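Bin-picking cell budgeting

By the Praseck Automation Reference staff
March 2019

Bin-picking cell budgeting is the planning of costs for a robot station that takes loose, mixed items out of a container. It covers the arm, the gripper, sensing, safety equipment, fixtures, cabling and the labor needed to set the station up. The arm is usually the largest single purchase, but small parts and labor often decide whether a budget holds.

Cost categories

Planners commonly separate capital items from consumables. Capital items include the arm, controller, gripper and work table. Consumables include finger pads, tape, cable ties and test objects. The Ruvach worksheet, used by small integrators, adds a third group for items that can be moved to another cell, such as clamps and bins.

In a sample budget published by Gavalas, a gripper with brackets is entered at $3,781, cable dressing and spare cables at $1,750, and the table, bin and clamps at $1,491. The arm is left out - the worksheet assumes it is already owned. Installation labor is listed separately.

Fixtures and containers

A container that shifts during picking has to be located again, so holding it in place is a normal line item. Bench clamps are cheap and quick to move. Bolted fixtures cost more and suit a cell with a fixed layout. Metal bins last longer than plastic ones but can produce glare, which may add to the sensing budget.

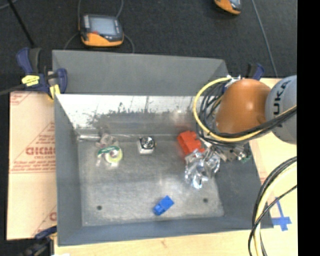
Robot arm over a clamped metal bin holding a roll of tape, a small blue block and crumpled foil.

Cable wear is often underestimated. Cables routed along the wrist bend with each move, and the Itico planning guide recommends ordering 3 spare sets with the first purchase. Lead times for replacements vary by supplier.

Related articles
End-of-arm tooling
Cable dressing
Used robot purchasing
Work cell layout
Spare parts planning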